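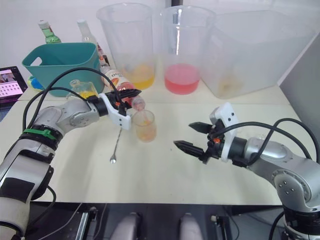
Automation and the function bar at Grutgate: notes after the first season

I have managed beverage service at the Grutgate conference centre for a good many years, and for most of that time the pouring was done by people. Since July a portion of it has been done by a two-armed machine, supplied to us under a trial arrangement by Prunance. Several colleagues at other venues have written to ask how the staff have taken to it. This post sets out my own view and should not be read as a statement on behalf of the centre.

The scope of the trial is narrow. The machine prepares short mixed drinks and tasting pours for receptions, working from bottles and jugs that a member of staff has placed on its table. It picks up a bottle, tilts it over the glass and returns it. Staff continue to serve guests, check identification, refuse service where required and decide when the bar closes. None of those duties was ever proposed for automation, and I would not have agreed to the trial if they had been.

Our largest reception to date called for 200 tasting glasses ahead of a dinner. Under the former roster, 4 attendants would have started in the mid-afternoon and poured until the doors opened, and anyone who has done that work will know the condition of one's wrist by the end of it. On this occasion 2 attendants worked alongside the machine and the other 2 were assigned to the floor. The total number of shifts was unchanged. I record this plainly as it was the first question put to me at the staff meeting, and it was a fair question.

What did change was the content of the shifts. Preparation is now a more exacting job than it used to be. A person can find the lime cordial wherever it has been left. The machine needs its bottles, glasses and jugs to be in agreed positions, and an attendant who sets the table carelessly will spend the next half hour correcting it. We have written a one-page setting-out sheet, which has been revised more often than I care to admit, and the attendants themselves made most of the revisions. Spoons were the subject of lengthy correspondence.

Cleaning has also grown. Rinse jugs must be emptied between sets, grippers wiped down, and the table cleared fully at close. Our original estimate allowed no additional time for any of this. We now roster 46 minutes at the end of each function, a figure taken from our own timesheets over the season, and I would advise any venue considering similar equipment to make its own measurement before signing anything.

There has been some loss as well. Two of our longer-serving attendants take pride in their pouring, and with good reason. They found it dispiriting to stand beside equipment doing slowly what they do quickly and well. I had not given this enough thought beforehand. We have since agreed that made-to-order cocktails at the main bar remain entirely with the attendants, and that the machine is used only for batch work at receptions. That boundary is now in the bar procedures and cannot be altered without consultation.

Training was the other matter on which we were underprepared. Prunance provided a half-day session, which covered starting, stopping and emergency procedures competently. It did not cover the ordinary annoyances of a working night, such as a label that has gone soft in the ice or a replacement bottle with a different neck. Those lessons were learned on the job and have been passed along between shifts in an exercise book kept under the bar. I have asked that time spent training a colleague be paid at the higher duties rate, and this has been approved for the coming season.

Visitors from our sister venue at Kereama attended a function recently and asked whether they should proceed with a trial of their own. My advice was to speak to their bar staff first and to the supplier second. Kereama runs smaller events than we do, with a less predictable drinks list, and the setting-out work may outweigh any benefit.

The trial will be reviewed before the summer bookings begin. The attendants will have two seats at that review, and their comments will be circulated with the costings. I will post the revised setting-out sheet once the section on garnishes has been settled.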